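Havora Textile Care Course
Unit 2: Sorting and folding sportswear
Handout, September 2019

This unit covers printed team tops made in two colours. Read it before the practical and bring it with you. You will need a padded or cloth-covered surface, as shirts slide about on bare tops.
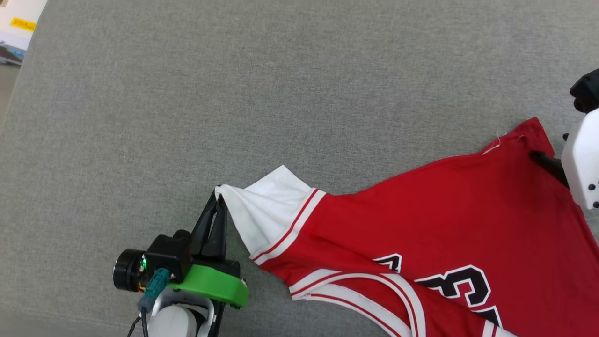
Red and white sports tops on a grey cloth surface, partly bunched.

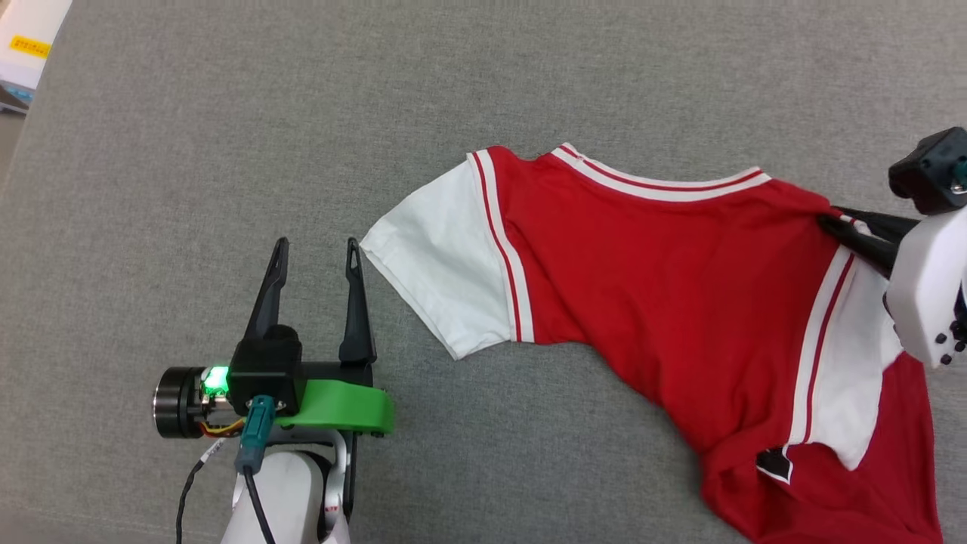
1. Finding the parts of the garment

A crumpled top is hard to read. Look for the trim first. Striped bands usually follow a seam or an edge, so they lead you to the neck, the sleeve or the hem. Once you have the neck, hold both shoulders and let the body drop. Check for loose threads at the seams. Snip them, do not pull.

2. Laying out

Place the top face down with the neck away from you. Draw the sleeves out to the sides and smooth from the middle outwards. White panels show creases more than red ones, so do these last.

3. Folding

Fold each side in to the centre of the back, lay the sleeve straight down, then bring the hem up to the neck in two turns. Large numbers should not be creased across the middle if you can avoid it. Never iron directly on print.

4. Practical task

Fold 13 tops from the Bognár crate and stack them on the Rutimwood shelf, necks facing the same way. Marked work is returned in October.

Havora Textile Care Course | Contact: course office, room 269 | Back to top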